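4.3 Shiny things, and what the planner makes of them

Lokik splits a grasp into a perception step, which proposes a contact point, and a planning step, which is expected to believe it. Most of our failures lived in the gap between the two. On matt objects the arrangement works well enough to be dull. On glossy ones the segmenter takes a reflected lamp for a feature of the surface, draws a boundary round it, and hands the planner a small bright island to approach with great confidence.

Our first remedy, suggested by Dvorak, was to mask every saturated pixel. This removed the highlights and, on some objects, most of the object. The second was to keep the highlights but lower their weight whenever they slid across the surface as the viewpoint changed – paint stays where it is put, reflections do not. The test compares 3 consecutive views and runs before the planner is called. Of the 3684 views in the Odport set, 87 were still rejected by hand, chiefly by Simard, who has asked that this be recorded.

Figure 3 gives a fair idea of the difficulty. The brightest patch on the green surface is a reflection of the overhead light, and the darker lower half carries a blurred copy of the room, so a boundary drawn from intensity alone has plenty of wrong places to go.

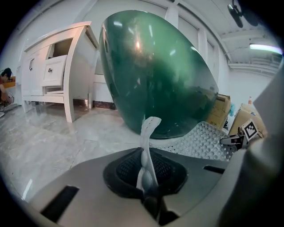
Figure 3. Glossy dark-green object above a dimpled mat, seen from the hand-held gripper.

The weighting has one known weakness. If the gripper is held still, nothing slides, and every reflection is promoted to paint. We now refuse to plan until the viewpoint has moved, a rule the Bodin controller enforces and its operators resent.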